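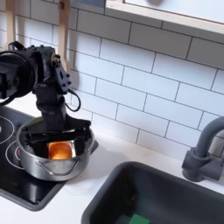
1 Aufgabenstellung

Im Projekt Flurker wurde untersucht, wie gut eine aus Teleoperation gelernte Strategie Gegenstände in einem engen Behälter greift. Als Behälter dient ein Kochtopf in einer Spielküche. Die Topfwand begrenzt den Anfahrwinkel, und die Finger verdecken beim Absenken das Objekt. Eine Vorgängerarbeit aus dem Labor Praltby hatte dieselbe Armkonfiguration auf einer freien Tischfläche verwendet und dort kaum Fehlgriffe gemeldet. Die Frage dieses Berichts lautet, was davon im Topf übrig bleibt.

Stand des Berichts: 8. Januar 2025.

2 Daten

Aufgenommen wurden 171 Demonstrationen durch Fernsteuerung. Jede beginnt mit dem Arm in Ruhelage und endet, sobald das Zielobjekt über dem Topfrand gehalten wird. Episoden mit mehr als 400 Zeitschritten wurden verworfen und sind in der genannten Zahl nicht enthalten. Die Position des Topfes auf dem Kochfeld wurde zwischen den Episoden von Hand verändert, ebenso die Lage der Objekte im Topf. Eine feste Reihenfolge gab es dafür nicht. Im Nachhinein wäre ein Raster besser gewesen, weil sich die Verteilung der Startlagen so nur grob angeben lässt.

Die Kamerabilder wurden zusammen mit Gelenkwinkeln und Greiferöffnung gespeichert. Kraftwerte standen nicht zur Verfügung.

3 Training

Das Modell sagt jeweils 8 aufeinanderfolgende Aktionen voraus. Davon wird die erste Hälfte ausgeführt, danach wird neu berechnet. Längere Abschnitte führten in Vorversuchen dazu, dass der Arm den Topfrand berührte und trotzdem weiter absenkte. Trainiert wurde auf dem Rechner im Labor Clernham, als Startpunkt diente das Modell aus der Praltby-Arbeit.

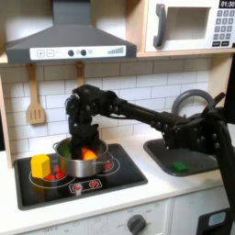
Die Orientierung des Modells am Umfeld des Topfes war anfangs zu stark. Wurde nur der Topf verschoben, fuhr der Greifer in mehreren Vorversuchen die alte Stelle an. Als Anhaltspunkt kommen auffällige Gegenstände in der Nähe in Frage, vor allem der gelbe sechseckige Klotz, der vorn links auf dem Kochfeld neben dem Topf steht. Für das zweite Training wurden die Bilder deshalb zufällig beschnitten und in den Farben verändert. Der Fehler trat danach seltener auf. Ob der Klotz allein die Ursache war, wurde nicht geprüft, dazu wäre eine Testreihe ohne ihn nötig.

4 Auswertung

Das zweite Modell wurde in 40 Versuchen getestet. Ein Versuch gilt als erfolgreich, wenn das Zielobjekt vollständig über dem Topfrand ist und der Topf dabei auf dem Kochfeld stehen bleibt. Nachgreifen ist erlaubt, ein Eingriff von außen beendet den Versuch. Die Grenze von 400 Zeitschritten gilt auch hier.

In 8 Versuchen wurde das Objekt nicht herausgehoben, in den übrigen 32 war der Griff erfolgreich. Das entspricht einer Erfolgsquote von 80 Prozent. Die meisten Fehlversuche gehören zu Startlagen, bei denen das Objekt an der Wand lag. Die Finger setzen dann auf dem Objekt auf, und beim Schließen rutscht es weg. Das Modell wiederholt anschließend dieselbe Bewegung bis zum Abbruch. In den Demonstrationen kommt dieser Fall selten vor, die Objekte wurden beim Steuern meist gleich beim ersten Absenken erfasst.
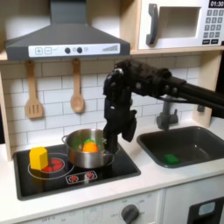 Abb. 3: Hand von rechts in den Topf abgesenkt, Zielobjekt orange.

5 Einschränkungen

Alle Versuche fanden in derselben Küche und mit demselben Topf statt. Über andere Topfhöhen sagt das Ergebnis nichts aus. Der Vergleich mit der Tischfläche stützt sich auf die Angaben der Vorgängerarbeit, eigene Versuche dazu fehlen.

6 Weiteres Vorgehen

Zuerst sollen Demonstrationen ergänzt werden, in denen der erste Griff absichtlich danebengeht und dann korrigiert wird. Die Auswertung folgt dem Protokoll nach Arnardóttir, das schon für diesen Bericht verwendet wurde, damit die Quoten vergleichbar bleiben. Offen ist noch, ob eine zweite Ansicht am Handgelenk die Verdeckung im Topf ausreichend verringert.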